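**Garkard updates its guidance on raised bed drainage**

Garden supplier Garkard has revised its drainage guidance for raised beds after a season of trials at the Skurkgate allotments. The new sheet drops the gravel layer that the firm had recommended in its printed guides from 1963 onward. Beds are now to be filled with soil mix from top to bottom, directly over loosened ground.

The trial compared 14 beds, all 60 inches long and planted with the same varieties of bean and chard. Half had gravel at the base. Water collected in the soil just over the gravel and stayed there after heavy rain, leaving the lower roots in saturated mix. Beds without gravel drained more evenly into the ground below.

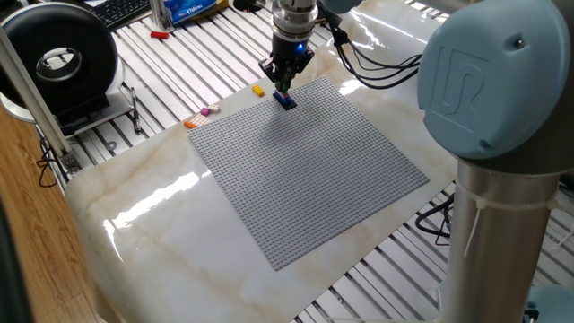

*Two-finger gripper holding a small stack of LEGO bricks at the baseplate.*

The guidance applies to open-bottomed beds only. Beds on paving need side outlets at the lowest point, with mesh fitted on the inside to hold the soil back. Garkard advises against lining the base with plastic sheet, even where holes have been cut in it.
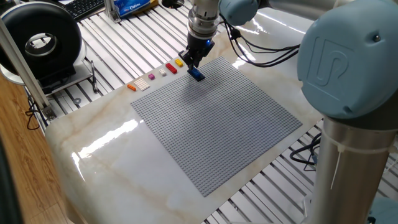
Spacing of the outlets depends on the length of the bed and the slope of the paving. A level base needs outlets on both long sides; a sloping one needs them on the low side only. The sheet suggests marking positions on a scale layout before drilling, and a studded building baseplate like the large gray one here gives a ready-made grid for the purpose. Outlets should be kept clear of corner joints, where drilling weakens the frame.

Soil mix is covered in a separate section. The sheet calls for topsoil and mature compost, with coarse sand added only where the topsoil is heavy clay. Peat is no longer listed. The mix will settle over the first winter and should be topped up in March – before planting, and without digging over the lower layers.

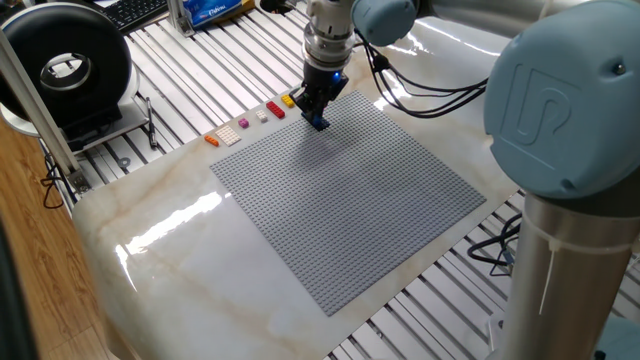 *UR arm with black gripper over a marble-patterned tabletop.*

Hirvonen, which makes the timber kits sold through Garkard, will change its assembly leaflet to match. Kits already in stores carry the old instructions. More than 900 were shipped this spring, and the firm says no parts need replacing.
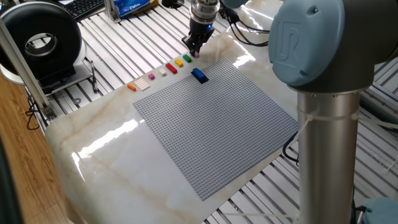 Owners of existing beds do not need to empty them. Where growth has been poor, the sheet recommends checking the base with a hand auger in wet weather and removing the gravel only if the soil over it is waterlogged. Tiser, the wholesaler for both firms, will have printed copies at its trade counter from Friday.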